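Nirthorpe animators get a free rigging toolkit and a weekend to learn it

Anyone who has spent a long night coaxing a cartoon elbow into bending the right way will be pleased to hear that Drotico, the little animation software outfit above the old bank in Nirthorpe, is giving its character rigging toolkit away to students and hobbyists. The new version came out on 26th August, and it's the first one that won't cost home users a cent (studios will still pay for a licence, as they always have).

The toolkit is called Ham, after the sandwich the team was sharing when they ran out of better names, and it takes care of the fiddly part of 3D animation: putting a skeleton of joints and controls inside a character so that somebody else can make it walk, wave or fall down the stairs. Ham comes with 85 ready-made parts, among them spines, tails, wings and a very nice set of eyelids, and you can colour-code the controls however you like.
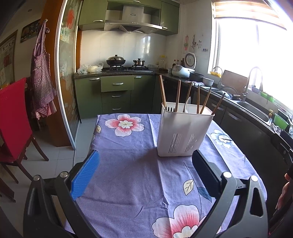

Chopsticks in a white utensil holder on a floral tablecloth.

Lead developer Ju-won Jang has been working on the release for 19 months, and says the change people have asked for most is the one she nearly left out. Until now, if you forgot a setting on an arm or a leg and the animators had already started work, you more or less had to begin again. The new version lets you repair the rig and keep the animation that's sitting on top of it.

"I had a lovely long email from a teacher in India whose whole class had built their dragons with the knees on backwards," she said. "They had shots due and I just felt for them. I thought, well, we'd better sort this out properly, hadn't we?"

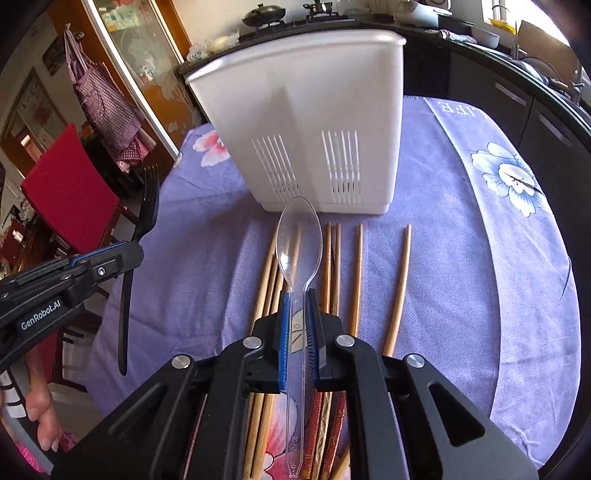

A clear plastic spoon at the table.

Old files will open in the new version, although Ju-won suggests saving a copy first, and characters with up to 2000 controls should run happily on an ordinary laptop. Facial rigs made in the very first release need to be converted, and there's a button for that under the File menu.

Drotico will also run a free beginners' weekend at the Nirthorpe library in September, with 3 sessions each day and a spare hour at the end for anyone who'd like to bring in a character that's misbehaving. You'll need your own laptop and a mouse with a middle button. Bookings are open at the library's front desk, and the dates will go up on the noticeboard there once the room is confirmed.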